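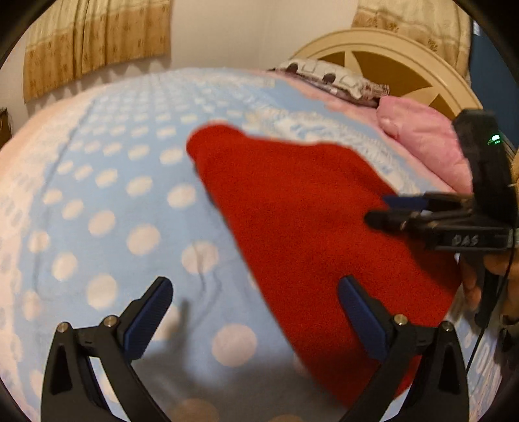

Figure 3. View from the left hand-held gripper during a cloth episode. The cloth lies over a dotted bedspread, the fingers of the left gripper are open, and the second gripper is over the cloth on the right.

4. Segmentation and Alignment of Two-Hand Demonstrations

4.1 Problem setting

The demonstrations used in this work are recorded as two separate streams, one for each hand. Each stream contains the wrist video, the opening width of the fingers and the estimated pose of the tool. The policy described in Section 5 needs both streams on one common time axis, and it needs every episode to be divided into phases. In the earlier version of our tooling, called Brolow, both steps were done by hand. This was possible for a small collection, but for 704 episodes it is too slow, and two annotators often did not agree on where a phase ends.

In this section we describe Wostero, the software that replaced the manual step. It takes the raw streams as input and gives as output an aligned episode with phase labels. It does not use any depth measurement.

4.2 Time alignment

The clocks of the two recorders start independently and drift slowly. We first compute a coarse offset from the start signal stored in both files. After this, the offset is refined using the motion of the tools. When one gripper is visible in the wrist view of the other, as in Figure 3, its apparent motion can be compared with the motion reported by its own pose estimate. We search for the offset that gives the highest correlation between the two, in a window of 132 ms on each side of the coarse value.

The refinement is only accepted if the correlation peak is clear. In other cases we keep the coarse offset and mark the episode, so that it can be excluded from training later. We found that marking is better than deleting, as the same episode may still be useful for the single-hand part of the model.

4.3 Cloth mask

For each frame we compute a mask of the cloth. A threshold on color alone works well when the cloth has one strong color and the bedding has another, such as the red cloth on light blue in Figure 3. It fails more often when the cloth has a pattern, and it also has difficulty with the shadow of the tool. The shadow falls on the bedding between the fingers and moves together with them, so a method based on frame differences easily takes it for a moving object.

Our solution is to keep a fixed mask for the tool region and a second, soft mask for the area where the shadow is expected. Pixels in the soft region are not removed, but their weight in the boundary estimate is reduced. Large printed dots on the bedding cause another type of error: a dot next to the cloth can be joined to its edge. For this reason we require that the boundary changes smoothly between neighboring frames.

4.4 Phase labels

An episode is divided into approach, grasp, transport and release. The width signal gives the first proposal for the phase borders. This proposal is not sufficient by itself – an operator may close the fingers a little while moving, without touching anything. We therefore combine the width with the distance between the fingertips and the cloth boundary in the image. A grasp is proposed only when the width decreases and the boundary is close to both tips.

The two hands are labeled separately. A joint label is then built from the pair, so that "left approach, right grasp" is a valid state of the episode. The planner in Section 5 reads only this joint label.

4.5 Comparison with manual labels

We compared the output with manual labels on 46 episodes that were not used when the thresholds were selected. Most of the differences are found at the border between approach and grasp. In this place also the human annotators were less certain, and we do not consider either label to be the exact truth. The release border was the most stable.

The remaining errors come mainly from strong blur when the tool turns quickly, and from moments when a hand covers a large part of the cloth. In the second case the mask becomes too small, and the distance to the boundary is then not reliable. We leave this problem for future work.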